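Workshop notebook – textile dyeing and finishing
29th June
Entry by Despina Bălan

Subject: light fastness of the Woltau green, second series.

The second series of test strips was taken down from the south window this morning and compared with the reference pieces kept in the closed drawer. All strips are cotton, dyed in the small vat to recipe 467 and rinsed until the water ran clear. The first series, hung in December, received too little daylight to be of use and has been set aside.

Strips fixed with alum alone have shifted toward yellow. The change is plain along the line where the card mask covered the cloth. Strips given the iron afterbath are duller from the start but show very little difference between the masked and open halves. Strip 9 is an exception. It has a pale band near the upper end, and I believe the cloth was folded in the bath. It should be repeated before any conclusion is drawn from it.

The Stelmakh iron liquor was used for the first half of the series and the Drekument for the second. I had expected them to be interchangeable. The Drekument gives a browner tone at the same strength, and colleagues are asked to write the supplier's name on every tag from now on. Two tags in the present series carry only the date of dyeing, and I have had to assign them from the vat log.

Washing trials were begun in the afternoon. Each sample goes through 20 cycles at the warm setting with the plain soap, no softener, and is dried flat indoors. The drum machine remains reserved for this purpose until the trials are complete. Please do not add household items to a test load – the lint on the last batch took an hour to remove with tape.

pH of the tap water was higher than usual. I adjusted the afterbath with vinegar and noted the amount on the vat sheet. The meter needs calibrating again, and the buffer sachets are nearly finished.

Brullell have asked whether the shade can be held on wider cloth for bedding. The present vat takes a piece of 14 inches without crowding, and anything larger comes out streaked. I have replied that we can advise on the recipe but cannot dye full widths here.

Outstanding: repeat strip 9; order buffer; copy the vat log for the second series into the main book.
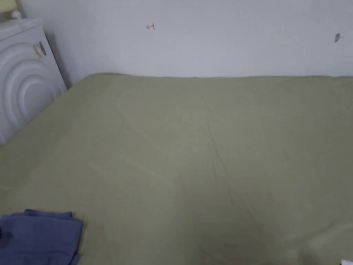
Green fitted sheet on the bed, indoor light.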